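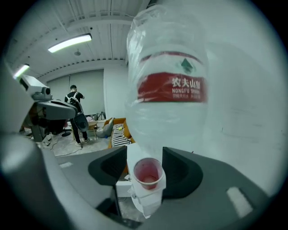
Ticket 300: Wrap left on water bottles when pouring

Opened by: Viktória Pintér
Site: Wostgate
Status: Open

Water is being poured with the plastic film still round the bottle. The Nongfu Spring bottle is upside down over the cup with the film loose and crinkled, and there is already something pinkish-red in the bottom of the cup. On Monday the film slid over the neck and I got water down the outside of the cup holder. Drying it didn't help - the holder had gone soft and I had to change it.

Tried so far: twisting the film tight at the base (comes undone), a rubber band (slips). Cutting it off works, but then the bits end up on the floor.
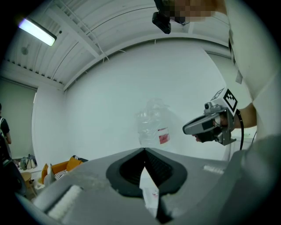
Kornél Dobos

The clear bag with the white and red label is just as crinkled. I can't read the label, so please tell me which delivery it came in.

Until then, take all film off before the cap is opened and put it straight in the bin. I have asked Pradska for 10 spare cup holders. Leaving this open until they arrive.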